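The Last Stop Before Narasel

The bus to Narasel ran once a day, and Ashwin Achari had missed it by the length of one very good sandwich.

He didn't mind a bit! He had his backpack, a thermos of tea, and a whole evening in Laslow, a town he had only ever seen through a dirty window at forty miles an hour. The woman at the ticket counter told him there was a room over the bakery and that the stairs were steep. "Mrs. Mfinanga will feed you," she said. "Don't fight it."

He didn't fight it. There was lentil soup, and then there was bread, and then there was a different bread that he was told he had to compare with the first one. Ashwin gave the matter his full attention. He had grown up on his grandmother's stories of this valley - the floods, the goats on the church roof, the summer the whole of Riltamard turned out to look for one lost wedding ring - and now he was eating the valley's bread with both elbows on the table.

"What's in Narasel?" Mrs. Mfinanga asked.

"A bell," said Ashwin. "My grandmother rang it when she was nine. She wasn't supposed to."

Mrs. Mfinanga put down her spoon. "That was her?"

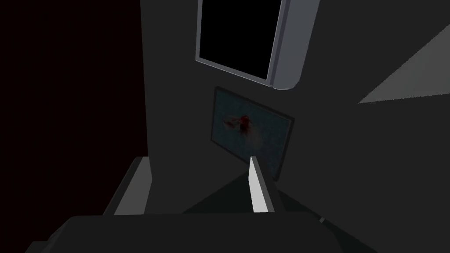 A picture on the far wall.

It was a famous ring, apparently. It had come at four in the morning, and the people of three villages had run outside in their nightshirts, ready for a fire. Mrs. Mfinanga's own father had carried a piglet half a mile before anybody told him to stop. She laughed so hard at this part that she had to hold on to the table, and Ashwin laughed too, because his grandmother had always left out the piglet.

"There are 179 steps up to it," she said, wiping her eyes. "They keep it locked now. My cousin has the key."

"Would he let me ring it?"

"At four in the morning?"

Ashwin thought about the dark stairs, the cold rope, the wonderful racket of it rolling down over all those sleeping roofs.

"Noon would be fine," he said.

"Noon!" said Mrs. Mfinanga, and she reached for the telephone.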